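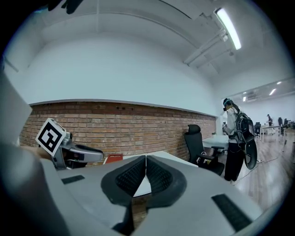 Welldale, 29 October 2022

Hand-held gripper: left finger stops before it is closed, and the other unit loses its marker

Hello to all. I write here for the first time, so please excuse me if this belongs in another section.

We record demonstrations with two hand-held grippers, one in each hand, at a white desk. Both are grey; the first has black ribbed finger pads, and there is a square black-and-white marker on top of the second one so the software can know where it is. For the first weeks everything was good. Now I have two faults, and I am not sure if they are one fault.

The first: when I press the trigger fully, the pads come near to each other but a narrow gap stays between them. Thin things fall out. The log still says "closed". Of 1242 recordings from October, 692 have this wrong value, and I found it only when we replayed them on the arm and it pushed its fingers into the desk. The emergency stop was pressed in time and no person was near, but I did not like it at all.

The second: when I tilt the other gripper, the tracking of the marker jumps by a few centimetres and then comes back. It is worse on the side of the room where the long fluorescent light hangs from the ceiling.

I have already cleaned the pads, changed the battery and started everything again. Should I calibrate once more, or is something broken inside?

Despina Nikolaidis

Rindden

These are two faults, I think. Please treat them separately.

For the gap, do not calibrate yet. If the finger is stopped by something mechanical, the calibration will only learn the wrong position, and then your log will look correct while the gripper is not. First switch off and move the fingers slowly by hand. If one side stops earlier, take off the pad and look at the small screw behind it. On ours it had come out by 2 mm and was touching the housing. We tightened it, put a drop of thread lock and waited one night. Then calibrate with the fingers really closed, and again with a block of known width between them.

About the arm: please do not replay the old files until you have marked which ones are bad. Set a force limit and a lowest height above the desk in the controller - ours stops 6 mm above it. It is not enough to have a hand on the stop button. You were lucky.

For the marker, check if it is printed on shiny paper. A strong lamp makes a white spot over the pattern when you tilt it, and the corners are then read in the wrong place. Matt paper helped us a lot.

Numura

Same problem here with light. I switched off the lamp and it was ok.

Theodorakopoulos

I agree with the first reply, with one small correction. Thread lock can damage some plastics, so try it on a hidden place before you put it near the housing. And look at the cable at the hinge also. In our gripper the screw was fine, but the cable was pinched and it pushed the finger back a little every time.

If you can measure the real gap, you can perhaps save the bad files by subtracting it from the width. But this works only if the gap was the same on all days. I would open a few early ones and a few late ones before deciding.

Despina Nikolaidis

Thank you for the answers. It was the screw, on the left side only. I have tightened it without thread lock for now and I will look at it every morning. The marker is indeed on shiny paper, I have ordered matt. The force limit is set, and the old files are in a separate folder until I have compared the gap in them.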